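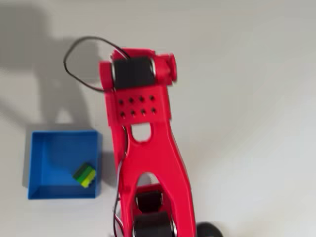 Figure 1. The arm on the white bench top, from overhead, with the blue box and the striped green block.

Tonilby desktop arm kit: interim progress report
Prepared for: Catinca Căpraru, Partanen equipment fund
Prepared by: Hélder Torres, Prungate teaching workshop
Period covered: January to the end of the second phase

1. Purpose of the work

The fund asked Prungate to review the Tonilby arm kit before deciding whether to buy it for the teaching benches. The review covers assembly, calibration, repeatability on a simple placing task, documentation, and the support offered by the supplier, Zasine. It does not cover the optional vision package or the classroom licence, both of which are to be quoted separately.

Phase one (assembly and setup) is complete. Phase two (placing trials) is complete except for the long run described in section 5. Phase three (use by students) has not begun.

2. Assembly

The kit arrived with the red plastic links already moulded and the servos packed separately. Two builds were made from the same parts. Wenceslao Ponce carried out the first with the printed manual only. Marisol Palacios stripped the arm down and carried out the second using the manual and the supplier's online notes.

Both builds were completed without special tools. The first took most of a working day. The second was finished before lunch, although some of that gain comes from the parts having been sorted already.

Three points were recorded:

The manual shows the upper servo bracket from one side only. On the first build the bracket was fitted the wrong way round and had to be removed.

The flat plate below the upper servo has two rows of four holes. The manual does not say which of them are meant for accessories and which are spare. Zasine has confirmed that all eight may be used, provided the screw heads do not foul the joint at full travel.

The cable at the top joint is supplied long and forms a wide loop when fitted as instructed. The wires on the lower link run close alongside the plastic. The supplier advises against shortening the upper loop, as the slack is needed when the joint rotates. We accept this, but the loop can catch on objects taller than the box walls, and a clip would be an improvement.

3. Calibration

Calibration is done by moving each joint by hand to a marked position and storing the value. The marks are moulded into the red plastic and are hard to see in poor light. We filled them with white paint pen, after which two people working separately stored values close enough to be interchangeable for the placing task.

The stored values are lost if the controller firmware is updated. This is not stated in the manual. The first update was applied in the middle of phase two and the arm had to be calibrated again. Trials made between the update and the new calibration have been left out of the results below.

4. Placing trials

The task is to pick up a small block built from toy bricks and place it in an open square box. A trial is counted as a success if the block is released fully inside the walls and the arm returns to its rest position without a fault. The block may land at any angle. No credit is given for a block that comes to rest on the wall, even if it falls in afterwards.

The trials were run in sessions, with the box and the start position of the block marked on the bench. Dirk Wouters supervised the sessions and kept the log.

Trials counted: 1,340
Successes: 1,258
Longest session: 20 minutes
Rest between sessions: 15 minutes

The rest period was introduced after the servo in the base joint reported a temperature warning during an early session. No further warnings have been logged with the rest in place. The product sheet makes no mention of a duty limit, and we have asked Zasine to supply one in writing.

Most failures fell into two groups. In the first, the block was gripped near one end and turned as it was lifted, then touched the wall of the box on the way down. In the second, the arm stopped short with a communication fault and had to be restarted. The second group was concentrated in a few sessions and was traced to a loose connector at the controller. The connector has been replaced, and the fault has not come back since.

Fast moves produce a visible shake in the upper part of the arm. At the default speed this did not affect the result, because the programme pauses before release. With the pause removed, the block was often dropped early. We recommend that the pause be kept in any student exercise.

5. Work outstanding

The long run, in which the arm repeats the task for a full working day with rest periods, has been put back until the written duty limit arrives. The remaining preparation is done: the bench is reserved, the log sheets are printed and the stop button has been tested.

The spare parts order is also open. We asked for one servo of each type, a set of brackets and a replacement upper cable. The servos and brackets have been delivered. The cable is on back order and the supplier has not given a delivery date.

6. Supplier support

Zasine answered all written queries, normally by the next working day. Technical answers were clear. Commercial answers were less so. The warranty terms we were sent refer to an earlier version of the kit with a different base, and it is not certain that they apply to the one supplied. Catinca Căpraru's office may wish to raise this directly, as the terms will form part of any purchase agreement.

7. Spending

Spending is within the amount agreed for the first two phases. The only unplanned items were the replacement connector and the paint pen, both charged to workshop consumables. No change to the budget is requested. If the classroom licence is to be tested in phase three, a separate request will be made once the quotation is in hand.

8. Interim assessment

The kit is suitable for supervised teaching use on light objects at default speed. It is not yet shown to be suitable for unattended running. The weak points are the manual, the loss of calibration values on update and the missing duty limit. Zasine has said that the manual is being revised, and we have sent them our notes.

We ask the fund to approve the start of phase three on condition that the duty limit and the correct warranty terms are received first. Marisol Palacios will prepare the student worksheets in the meantime. The session logs and the full fault list are held at Prungate and can be sent on request.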